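**Terrazzo sealer: penetrating or topical?** (Flooring & Finishes, 11 replies, last 4 shown with OP)

**dbainbridge**
Ground-floor unit, 652 sq ft of cement terrazzo, poured on grade. The old acrylic was stripped in August. Hone is 400 grit resin. The architect, Marjorie Entwistle, specified a penetrating sealer. The installer wants two coats of topical because it hides the scratch pattern at the edges. Chip mix on the drawings is slate blue, rust, tan and off-white on a beige-gray matrix, same family as this render: 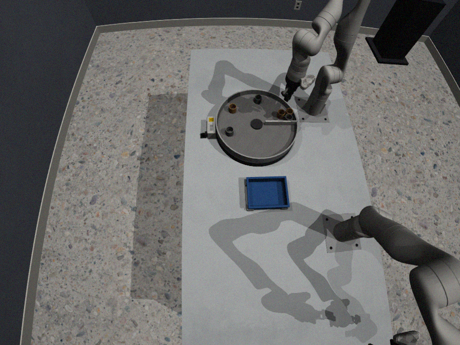
Moisture readings are fine on the interior bays and high along the north wall. Up to 21 days more drying is possible before the fit-out crew needs the floor. Which way would you go?

Darren Bainbridge

**cabrera_a**
Penetrating. Topical on a slab with a damp edge will blush white and then peel, and you will be stripping again. Fix the scratch pattern with the edger. Go back to 200 and work up. Skipping a grit at the wall is the usual cause.

**MCheetham**
Disagree in part. Penetrating sealers on cement terrazzo slow down oil but do very little against acids. If there is a coffee counter in this unit, the matrix will etch either way, and a topical at least takes the damage first. What is the use?

Also, would your client accept a darker matrix? Dense chip coverage hides etching better than any product I have used. At the Pretmont job we went from a sparse mix to something close to the density below and the complaints stopped.

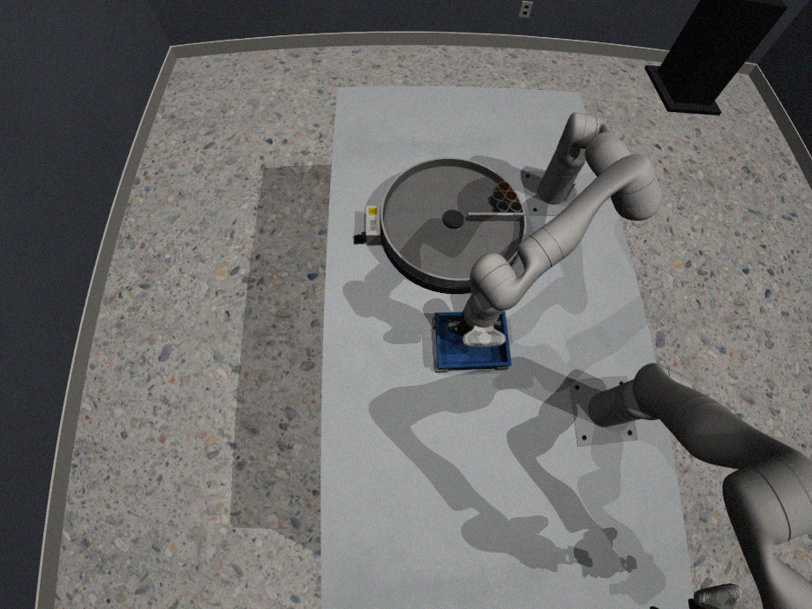
*Dense chip, beige-gray matrix, irregular chips.*

**dbainbridge**
Use is light assembly, no food. Matrix is existing, so density is fixed. Patches only: 3 of them, the largest where a partition came out.

**dorin_b**
Then the patches are your real problem. Sealer choice changes color. A penetrating product with an enhancer will darken new matrix more than old, and you will see every patch. Pour a sample, hone it, seal half, and look at it under the lighting that will be installed. 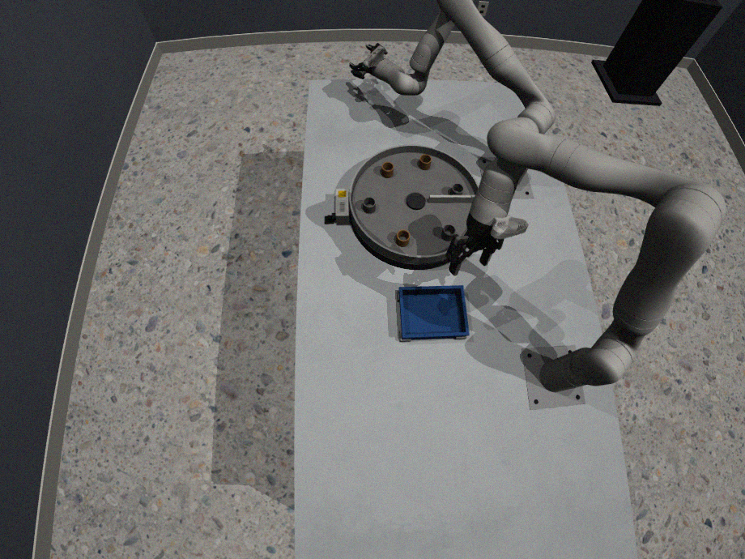 Pull your chip sizes before ordering, too. Graven sells by screen number and Mansilla by millimeter range, and the two do not line up. I had a 1,911 lb order sent back over that.

**cabrera_a**
Agree on the sample. Disagree that enhancer is needed at all. Plain penetrating, no enhancer, burnish at the end.

**MCheetham**
Burnishing won't fix a color mismatch. I withdraw the topical suggestion for the north wall only. I would still use it on the interior bays.

**cabrera_a**
Two systems on one floor means a visible line at the changeover. Put it on a divider strip if you must.

**dbainbridge**
Divider strips run parallel to the north wall, first one at 4 ft, so that is possible. Sample goes down first. Will post readings.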